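Consumer desk > Terms and small print > Interviews

September 9, 2026
By the consumer desk

The returns manager at Ullineo would like it known that the five-year guarantee on its household goods is "a real one". I had read the terms twice before we met at the firm's office in Elport, and I was less sure.

The guarantee runs to 2,000 words. Roughly 400 of them say what is covered. The rest deal with wear, misuse, "unsuitable domestic conditions" and the company's right to change the terms whenever it likes by putting a new version on the website.

"That clause is standard," she said. "Everyone has it."

I said I didn't doubt that. Would a customer who bought under last year's wording be held to this year's? She thought not. Did the document say so? She looked. "It doesn't say they would be," she offered, and then, after reading it again, "I can see why you'd want that tidied up."

Then there is the receipt. A claim needs the original, on paper, along with the packaging. I asked who keeps the packaging from a set of cleaning cloths for five years.

"Some people do," she said. "We use our discretion." 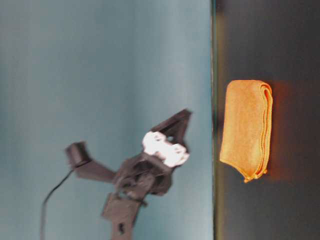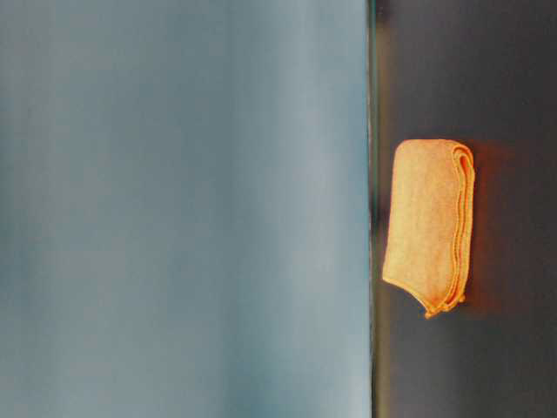
Discretion came up a lot. It covers the missing box, the late claim and the question of who pays the postage. She told me the firm had turned down very few claims out of the last 1,000, but would not give me the number, and would not say how many people had given up before sending anything in. "We can't measure people who don't write to us." Perhaps, though a shop can make writing to it easier or harder, and the claims address is at the very end of the document.

Her strongest point was about resellers. Goods bought through Jadoon or Ikov come with the same guarantee, she said, and the customer may go to either the seller or the maker. I asked where a Jadoon customer would find that out.

"On our site."

And if they had never visited it?

"I take the point," she said.

The law gives shoppers rights that no guarantee can remove, and Ullineo's terms do admit as much, in a single line under the heading "Other". She agreed it could go nearer the top. A new version is due in October, and she expects it to be shorter. I asked whether the clause about changing the terms would still be in it. She said that was a matter for the lawyers.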